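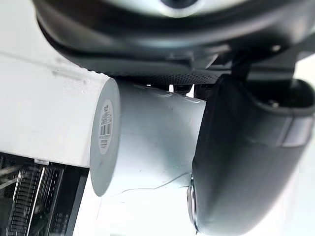

Parts in black and grey, close up.

Home | Notices | Minutes | Hall Hire | Contact

Filed under: Residents' Association, Minutes

Ivevwood Residents' Association
Minutes of the meeting held Sep 7, 2024

1. Apologies
Received from Holow Close, as a body. The lane end of the village was well represented and had brought its own biscuits.

2. Minutes of the last meeting
Agreed, after "heated" was changed to "full" in the item on hedges.

3. Footpath to Anden
The stile is still leaning. The council says it is on a list. The meeting asked which list, and a second letter will go off to find out.

4. Money
The balance stands at £953. A request for £50 towards bunting was put to the vote and passed, with two against on grounds of taste.
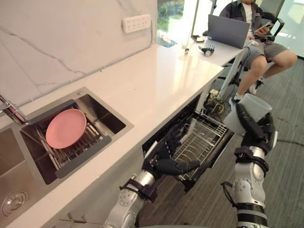 Azimi

5. Hall kitchen rota
Talk turned to washing up and stayed there for 20 minutes. It was agreed that whoever books the hall clears the sink before locking up, and that "leaving it to soak" will no longer count as clearing. Plates borrowed in December are still welcome home, and no questions will be asked.

6. Noise from the bell
One resident finds the bell too loud. Another can't hear it at all. They live next door to each other — the meeting suggested they talk.

7. Any other business
The noticeboard key has been found in the noticeboard. A locksmith is to be asked for a price.

Next meeting in December, heating permitting.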